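Drawing Fundamentals
Handout 6: Floors, Boxes, and Where Your Eye Is
Mateja Nikolaidis, Studio 810

Last time we drew railroad tracks and fence posts and everybody got the hang of a single vanishing point. Now the fun starts, because a floor will tell you so much more than a fence can! Once you can lay a tiled floor you can put a chair on it, or a cat, or a whole cathedral, and have it sit where you want it.

Start with the horizon line. It goes at the height of your eye, always. Sit down and it comes down with you, climb a ladder and it climbs too. If you stand on level ground with a crowd of people exactly your height, the horizon runs through all of their eyes, near and far. Try it next time you are in a line somewhere.

1. The floor

Draw a line across the bottom of your paper and mark it off in equal steps. From every mark, rule a light line to the vanishing point on the horizon. Those are the lines running away from you, and they are the easy part.

The hard part is the crosswise lines. How far apart should they be? Beginners guess, or they make each gap two thirds of the one before, and the floor comes out looking like a ramp or a slide. Painters used fixed ratios like that for a long time before the diagonal method came in. The diagonal method is wonderful. In a real floor of square tiles, a straight line through the corners of one tile passes through the corners of the next, and the next. Straight lines stay straight in perspective. So choose a point on the horizon off to one side, rule one line to it from the opposite end of your base line, and wherever it crosses a receding line, draw a horizontal. Done! 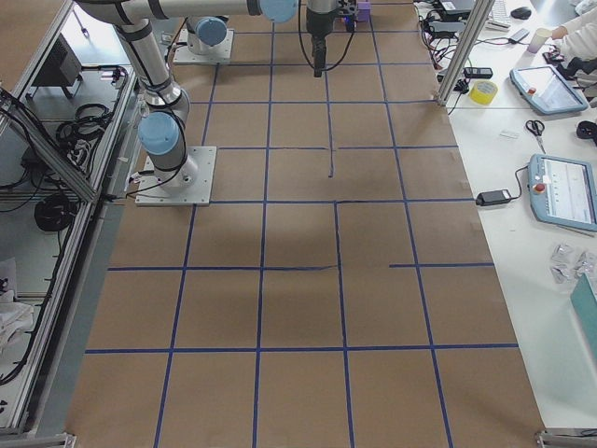

Biljana Jurić asked on the class page whether it matters how far to the side you put that point, because she had moved hers three times and every floor looked fine to her, only longer or shorter.

It matters a lot, and the question is a great one. The distance from the vanishing point to the diagonal point equals the distance from the viewer's eye to the picture. Put them close together and your viewer needs to have their nose almost on the paper. Push the diagonal point far out, even off the sheet and onto the desk, and the floor calms down. For a drawing 20 inches wide I like 21 inches or more. The Ikano reader has a good fold-out of the same room drawn from several distances — please look at it with one eye closed.

2. From square to box

Every box stands on a tile. Draw the tile first, then raise a vertical from each corner. The front verticals get the true height, and lines to the vanishing point give you the back ones. Leave your construction lines in. I want to see them.

Which faces show depends on where the box sits against the horizon. Below it, you get the top. Above it, you get the underside. Right on it, you get neither, and the box goes strangely flat. When the top does show, its near edge is drawn longer than its far edge, so a square lid turns into a trapezoid. Shade lightly: pick one side for the light and stick with it for the whole page. 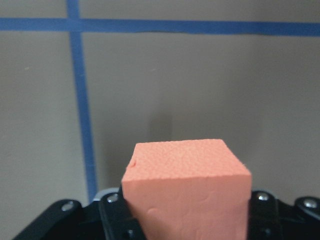

3. Looking straight on

Tip your head down until you face the floor squarely and the vanishing point for those lines is gone. Parallel lines stay parallel, squares stay square, and what you have is a plan. Architects live in this view. It holds all the measurements and none of the feeling of standing there, and moving between the two is the skill we are after this month.

To copy a plan into perspective, number the columns and letter the rows, then do the same on your perspective floor. Carry any shape over square by square, marking where it crosses each line. A circle becomes an ellipse this way with very little pain. If a curve goes lumpy, split the squares with diagonals and find more points.

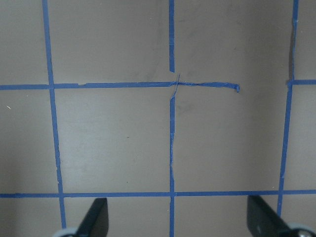 Fig. 3. Grid of blue tape on gray.

For next time

Draw a tiled floor, six tiles deep, twice: once with a near diagonal point and once with a far one. Place three boxes on each, one of them taller than your horizon. Then read the Kolev chapter on ellipses, and bring a soft eraser and a long ruler (a yardstick is fine). Ink is welcome if you feel brave!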